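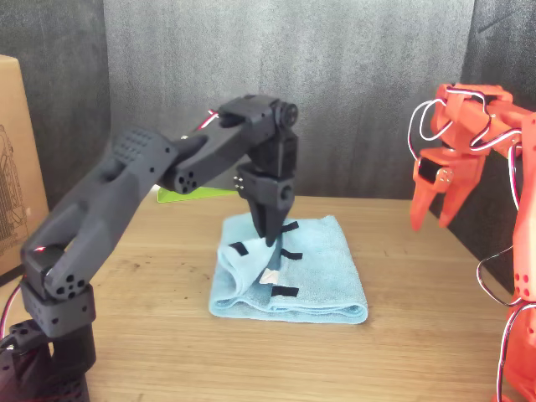
Folding Small Towels: A Home Skills Project
by Paloma Lindgren and Rodrigo Villanueva
Print this page | E-mail this page

We picked towels because everybody owns them and hardly anyone folds them the same way twice! Our question was simple: which fold gives the flattest bundle, halves or thirds? We did 126 folds on a wooden table, all with light blue terry cloth.

Black tape along the short sides gave us something to line up by eye.
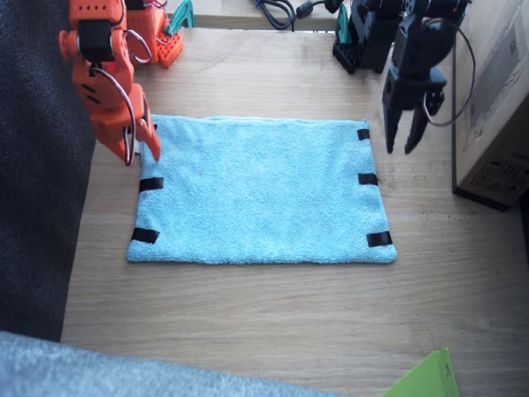 Smoothing the cloth first made a huge difference. Terry loops grab each other, so one wrinkle under the first layer shows up in every layer on top of it – we loved finding that out. Halves won, with 12 bad folds against 2 dozen for thirds.
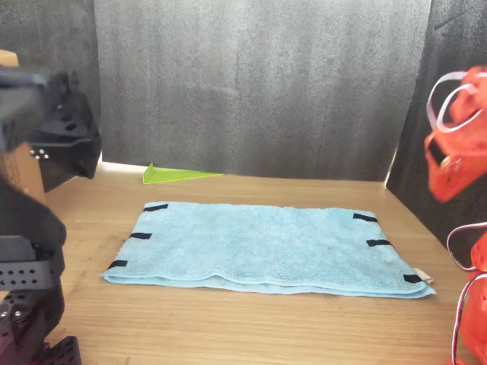 Lama Srour wondered whether a thinner cloth would turn the result around, and whether thirds might still be better for a narrow shelf. Great questions, and we want to try both in July.

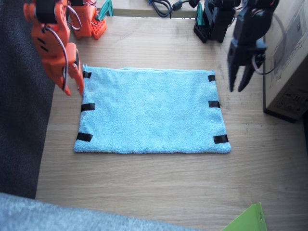
Corners deserve a section of their own next time. We matched the short sides first and then the corners, and we'd love to test it the other way around (Rodrigo is sure it's faster).

E-mail the authors | Print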